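The Table at Multham

My aunt Benvinda left me a stall. I thought she'd left me money, so you can imagine my face in the solicitor's office in Multham when Ruth Ospina slid a key across the desk and said congratulations, it's pitch 98 at the indoor market. I said pitch what? She said 98, love, between the buttons and the man with the eels.

I'd only ever been there as a child and I remembered it as enormous. It was a table. One table, with curtains round it like the place you go to vote, and a biscuit tin with nine pounds in it and a note in Benvinda's handwriting that said DO NOT SELL THE KETTLE. I looked for the kettle for most of October and never found it.

The trouble was, I had no idea what she'd sold. I asked Leonor Barreto on the buttons and she said oh, this and that. I asked the eel man and he said she was very good on bathroom things. The ledger was no help at all. It was all initials, and on the last page it just said "H. owes 1,124", and I didn't know if that was pounds or pence or buttons.

So I put out whatever I found in her spare room and sat behind it with a flask. I sold a hot water bottle cover on the first morning and was so pleased I gave the woman her money back by mistake.
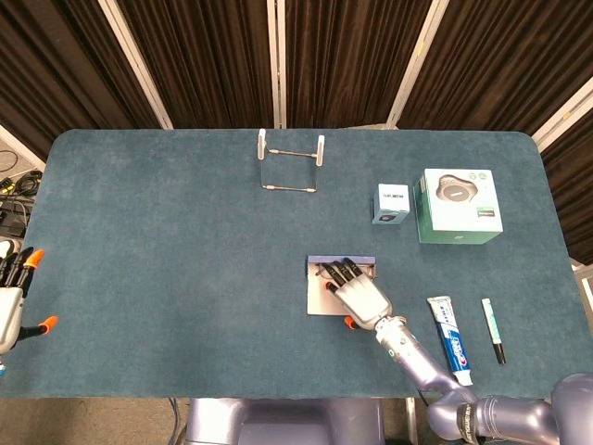

Benvinda had one rule about laying out, which Leonor passed on to me as if it were scripture: never fill the rack first. You put out the small stuff, you see who stops, and then you decide what deserves hanging up. So there I'd be at half past seven with the wire stand bare at the back of the blue felt, the white and green speaker box next to it looking far too modern for us, and the Crest lying down at the front with the other tube beside it. People do stop for toothpaste. They pick it up, they say "is this all right?" and I say yes, and by then they've noticed the speaker.

It was the toothpaste that brought H. She was a tall woman in a yellow mac and she stood there turning the tube over and over without looking at it.

"You've got her chin," she said.

I said thank you, which seemed the safest thing.

"Benedita Henriques. I expect I'm in the book."

I got the ledger out and showed her the last page. She read it with her glasses pushed up on her head, then laughed so loudly that the eel man came round to look.

"Cups of tea," she said. "I never once made it myself. She kept count, the old devil."

Then she put down her shopping bag, a big checked thing, and lifted out a dented green kettle - still with the market's sticker on the bottom - and asked me where I kept the milk.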